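December 24, 2025
Notebook, water bench, Clindale

Short day, building shuts early. Torben had the bench until eleven, I had it after.

Repeated the hardness titrations on the Brunton and Prevdale tap samples. The October figures for Prevdale looked too low and I wanted them settled before the break. Fresh EDTA made up to 1,000 ml, standardised twice, burette rinsed through with it first. Kettle samples boiled ten minutes, cooled with the lid on, filtered.

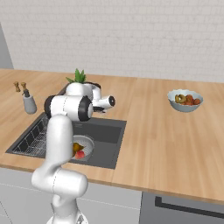 Prevdale came out at 339 mg/l as calcium carbonate before boiling and 79 after. The October sheet has 97 for the second one, so I think Vlasta or I swapped the digits when we copied it over. Have pencilled a note beside it and left the old number readable.

Brunton is still awkward. The end point drifts back to purple if the flask stands for a minute. Tried more buffer, same again. Torben suspects the indicator, which is the old Giltutel bottle with the crust round the neck. Opened a new one and the colour held better, but I only had enough sample left for a single run, so no result entered.

Conductivity on the untreated Prevdale sample: 688 microsiemens. Meter was slow to settle. Probe wants a soak in storage solution over the holiday, cap on properly this time.

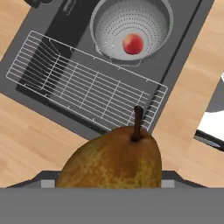 Pear with the stem upright, brown and olive skin.

Still to do: collect two litres from Brunton, cold tap, run it for five minutes first. Ask Vlasta where the spare filter papers went. Descale the bench kettle after the next set, not before, or the blanks won't match.

Samples labelled and in the fridge, bottom shelf. Burette drained and left upside down in the clamp.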